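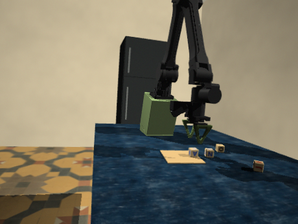 Does the softener need its own electrical outlet?
The Siritz control head runs from a plug-in transformer. It needs an unswitched, grounded outlet within reach of the transformer cord. Do not use an extension cord, and do not plug the transformer into an outlet controlled by a wall switch.

Section 4. Connecting the Softener to the Water Supply

Read this section to the end before cutting any pipe. The work takes the whole house off water, so fill a pitcher or two first. If local code requires a licensed plumber for work on the main line, steps 1 through 9 must be done by that person.

4.1 Before you start

Check that the resin tank and the brine tank stand on a level floor and that a floor drain, laundry sink or standpipe is close by. The drain line supplied with the Siritz may be run overhead, but long overhead runs slow the backwash. Keep the line as short as the room allows.

The softener goes after the water meter and the main shutoff, and before the water heater. Lines to outdoor faucets should branch off ahead of the softener.

NOTE: On houses with a well, the softener goes after the pressure tank. Never install it between the pump and the pressure tank.

4.2 Installing the bypass valve

1. Close the main shutoff valve. Open the lowest faucet in the house and one faucet upstairs, and let the lines drain.
2. Turn off the water heater. For gas heaters, set the control to PILOT. For electric heaters, switch off the breaker.
3. Wipe the two ports on the back of the control head with a clean cloth. Remove any plastic burrs.
4. Coat the O-rings with the silicone grease from the parts bag. Do not use petroleum jelly or pipe dope.
5. Push the bypass valve straight into the ports until it seats. Fit both retaining clips. A clip that is properly seated lies flat and cannot be turned by hand.
6. Find the arrows molded into the control head. The arrow pointing in is the inlet. Match it to the pipe coming from the meter.
7. Cut the main line and fit the inlet and outlet pipes. On copper, solder the adapters to the pipe first and let them cool, then attach them to the bypass valve.
8. Set the bypass valve to BYPASS.
9. Open the main shutoff slowly and check every joint for leaks.

CAUTION: Heat from a torch will ruin the bypass valve and the O-rings. Never solder with the adapters in place on the valve.

CAUTION: If the house wiring is grounded through a metal water pipe, cutting that pipe breaks the ground. Fit the ground clamp kit across the gap before restoring power.
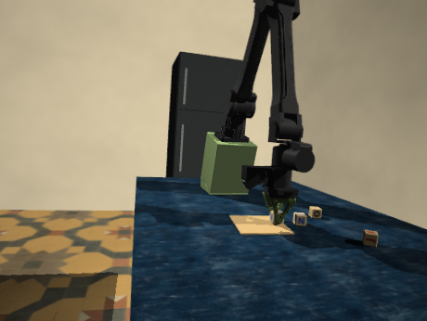 Can the drain line be pushed down into the standpipe?
Leave an air gap between the end of the drain line and the rim of the standpipe. A line pushed into the pipe can siphon waste water back into the softener. The gap must measure at least 2 inches, or more where local code calls for it.

4.3 Connecting the drain line and overflow

1. Slide the hose clamp over the drain tubing and push the tubing onto the drain fitting on the control head.
2. Tighten the clamp until the tubing no longer turns. Do not overtighten.
3. Run the tubing to the drain and secure it near the open end. The tubing jumps when backwash begins.
4. Attach the overflow hose to the elbow on the side of the brine tank. This hose drains by gravity only and must slope downward for its full length.

NOTE: Do not join the drain line and the overflow hose with a tee. Backwash water would enter the brine tank.
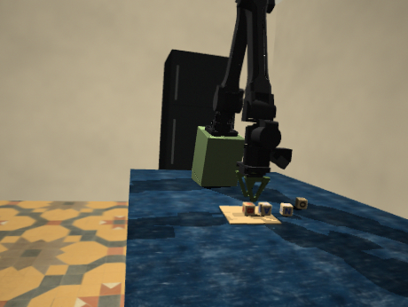
FIRST START AND PROGRAMMING

4.4 Filling the tanks

1. With the valve still at BYPASS, run a cold faucet without an aerator until the water is clear.
2. Plug in the transformer. The display lights and shows 12:00.
3. Hold REGEN until the motor starts. Wait for the display to read BACKWASH, then unplug the transformer so the valve stays in that position.
4. Turn the bypass valve a quarter of the way toward SERVICE. Air will leave through the drain line. Opening the valve too fast can carry resin out of the tank.
5. When the drain runs steady, open the valve fully and plug the transformer back in.
6. Let the cycle finish, then add salt. Use pellets or solar crystals. Rock salt leaves sediment in the brine well.

4.5 Setting the hardness

Press MENU until HARD shows, then enter the hardness in grains per gallon. The factory setting is 21. City customers can get the figure from the water utility. Well owners should have a sample tested, and should add to the hardness figure for any iron found, as set out in the table in Section 7.

Regeneration is set at the factory for 2:00 a.m. Change it only if water is used at that hour - the house receives untreated water while the cycle runs.

If the display shows error 56, the motor has not found its home position. Unplug the transformer, wait for the display to go blank, and plug it in again. If the code returns, set the valve to BYPASS and contact Dreteo service. Have the serial number ready; the label is under the salt lid.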